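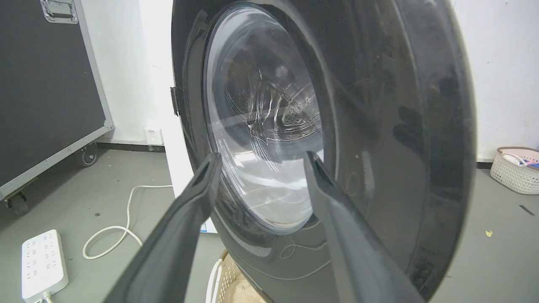

Ticket 2630 — Lave-linge : code « porte », cycle refusé
Statut : résolu (avec réserves)
Ouvert par : Shahla Yazdani
Pris en charge par : Jelle Kramer
Lieu : local Duscombe, buanderie
Ticket lié : 522 (odeur), fermé trois fois

Description initiale — Shahla Yazdani

Bonjour, le lave-linge ne veut plus démarrer. On charge, on ferme, on choisit le programme, on appuie, il clignote avec une certaine dignité puis affiche le symbole de la porte. La porte est fermée. Je l'ai fermée doucement, fermement, puis avec un mot que je ne reproduis pas. Même résultat. Les housses de Samel attendent dans un sac et commencent à se faire remarquer.

Pour info, j'ai déjà débranché et rebranché, inutile de me le demander.

09 h 10 — Jelle Kramer

Bien reçu. Je vais quand même te le demander : débranché combien de temps ?

09 h 14 — Shahla Yazdani

Le temps de le rebrancher.

09 h 20 — Jelle Kramer

Dix minutes, s'il te plaît. La carte garde son défaut en mémoire tant qu'elle n'est pas complètement déchargée. Pendant ce temps, regarde s'il reste quelque chose de coincé entre le joint et le hublot : chaussette, étiquette, cordon de capuche.

09 h 47 — Shahla Yazdani

Dix minutes montre en main. Rien dans le joint, à part de la peluche et une pince à cheveux. Rebranché : il accepte le programme, verrouille (on entend le clac), réfléchit, déverrouille, symbole de la porte. On progresse, il fait maintenant semblant d'y croire.

10 h 05 — Jelle Kramer

S'il y a un clac, le verrou reçoit du courant. Reste l'alignement, ou le contact à l'intérieur du verrou. Essai à faire : lancer un cycle court à vide en appuyant du plat de la main sur le bord de la porte, côté fermeture. Pas sur le verre.

10 h 22 — Shahla Yazdani

Il part quand j'appuie. Il s'arrête quand je lâche. Le cycle court dure quarante minutes et j'ai un métier.

10 h 25 — Hooman Rashti (en copie, on ignore pourquoi)

On pourrait mettre du ruban adhésif ?

10 h 26 — Jelle Kramer

Non.

11 h 40 — Jelle Kramer, sur place

Relevé de ce que j'ai trouvé :

Porte : elle a du jeu vertical. En la soulevant légèrement, le crochet entre droit dans la gâche ; en la laissant retomber, il frotte en bas. Les vis de la charnière ne sont plus serrées, celle du bas se tourne à la main.

Cerclage : rayé et poussiéreux. Sans incidence sur la panne, mais un chiffon n'a jamais cassé une machine.

Verre : pas de fissure visible. Tambour : tourne librement à la main, pas de bruit de roulement, aubes bien fixées.

Joint : propre sur le dessus. Dans le pli du bas, un dépôt gris qui pourrait demander à voter. Voir ticket 522, dont je soupçonne qu'il n'a jamais été résolu, seulement aéré.

Autour : une grande caisse de transport noire à cornières alu se trouve à gauche de la machine. Par curiosité, j'ai ouvert la porte en grand : elle bute sur la caisse avant la fin de sa course. Toute personne qui charge le linge avec la hanche fait donc levier sur la charnière. Je tiens mon suspect.

11 h 58 — Shahla Yazdani

La caisse est à Afshin.

12 h 03 — Afshin Safavi

La caisse est à tout le monde. J'en ai seulement la clé.

12 h 04 — Jelle Kramer

Merci de la reculer d'une largeur de main au minimum. Les responsabilités seront établies après le repas.

14 h 15 — Jelle Kramer, intervention

1. Machine débranchée, arrivée d'eau fermée. Le robinet résiste, prévoir un joint un de ces jours.

2. Porte soutenue par Hooman, qui a ainsi justifié sa présence en copie. Vis de charnière déposées, filetages nettoyés, une goutte de frein-filet moyen, remontage en tenant la porte légèrement relevée. Serrage en alternance, haut puis bas.

3. Crochet contrôlé : un peu marqué sur le dessous, pas tordu. Gâche soufflée. Il en est sorti un grain de riz. Je n'ai pas d'explication et n'en cherche pas.

4. Pli du joint nettoyé à l'éponge et au vinaigre blanc, puis rincé. Odeur dans la pièce : nettement pire pendant vingt minutes.

5. Filtre de vidange : une pièce de monnaie, deux élastiques, un bouton. Le bouton est sur le rebord de la fenêtre, à réclamer.

15 h 30 — Jelle Kramer, essais

Cycle court à vide, sans main : terminé. Ouverture et fermeture répétées, clac franc à chaque fois. Cycle à soixante avec une demi-charge de torchons : terminé, aucune fuite sous la porte.

16 h 10 — Shahla Yazdani

Housses lancées. Il tourne. Je reste à côté au cas où il changerait d'avis.

16 h 12 — Fereshteh Rahimi

Question budget : faut-il commander quelque chose ? J'ai encore le devis Tjoa sous la référence 3903 pour un verrou neuf.

16 h 20 — Jelle Kramer

Pas tout de suite. Si le symbole revient alors que la porte est bien alignée, ce sera le contact du verrou et on commandera. Garde le devis au chaud.

Consignes jusqu'à nouvel ordre

Fermer la porte par le bord, sans la laisser claquer.
Ne pas s'appuyer dessus pour vider le tambour.
Essuyer le pli du joint après le dernier cycle et laisser entrouvert.
Vider les poches. Toutes.
Ne rien recoller contre la machine, caisse comprise.

17 h 05 — Afshin Safavi

Caisse reculée. Elle bloque maintenant le placard à balais. J'ouvre un ticket ?

17 h 06 — Jelle Kramer

Ouvre un ticket.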